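3 min read

Playtesters wanted for Plillasgate

Taltport is looking for playtesters for Plillasgate, a side-scrolling puzzle game with turn-based fights. The sessions run at our Hayes studio in July 2021. You don't need to have played our earlier game, Etville, and you don't need to be especially good at games. We do need people who will tell us when they're bored or stuck.

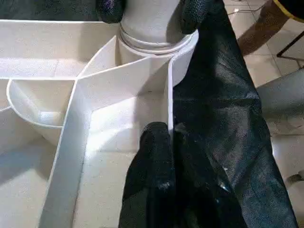

Each session lasts three hours, with a break for lunch. You'll play the first five chapters on a controller or keyboard, then fill in a short questionnaire and talk with Margit Sipos, our lead designer. We record the game screen and your button presses. We don't record your face or voice.

We'd like to hear from you if you:

- are 18 or over
- play games of any kind, including on your phone
- can get to Hayes on your own
- haven't worked for a games publisher in the past two years 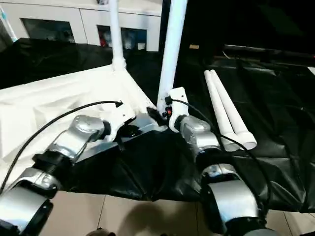

Page 13

Colour-blind players are especially welcome. Etelka Medve has redone the colours on the spell wheel after the May build and wants to know if the new set is easier to read. If you use a remapped controller or other gear of your own, bring it along and tell us beforehand what it plugs into.

Testers are paid for the full session even if they finish early, and each gets a copy of the game on release and a name in the credits. You can ask to be left out of the credits.

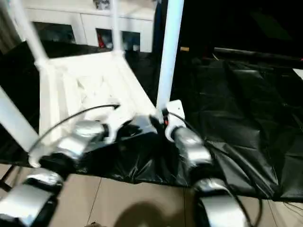

You'll be asked to sign a confidentiality form on arrival. It covers story, characters and music until the game is out. Please don't stream or post about the session.

To apply, send your name, age and the last three games you played to Aliki Vlachopoulos through the contact form. Questions about access or parking go to Lorna Bañez.

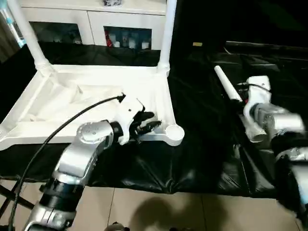

Robotic arm over a white shelving unit

Get studio news and playtest calls by email. Subscribe to our newsletter. You can unsubscribe at any time.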